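Search this site
Enter keywords
Go

February
By the Fagerlund press desk

Fagerlund opens its second cider and juice house in Lidosmont

I've been itching to share this one! After a long winter of permits, paint and far too much coffee, we're opening the doors of our new tasting house on Hivska Street in Lidosmont, and you're all invited.

If you know our first place in Pitov, you know the idea: fresh pressed juice, dry cider, soup at lunch and long tables where people end up talking to strangers. The new house seats 30 (the Pitov one seats 9, so yes, we're a little giddy) and has its own press out back.

We'll buy fruit from growers in the valley, and our first order is for 1,000 crates. Doors open at 10 a.m., kids drink juice free all opening week, and the first pressing starts at noon.
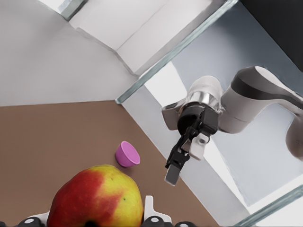 We're also bringing back the neighbor press, which Pitov folks ask me for constantly. Bring your own backyard apples, any kind, bruises and all, and we'll turn them into juice for you to take home. Last season we ran 728 batches that way and I loved every sticky minute of it.

Want to visit before we open, or talk to our growers? Stop by the Pitov counter any morning and ask for the press desk.

Last updated: February, 4:15 p.m.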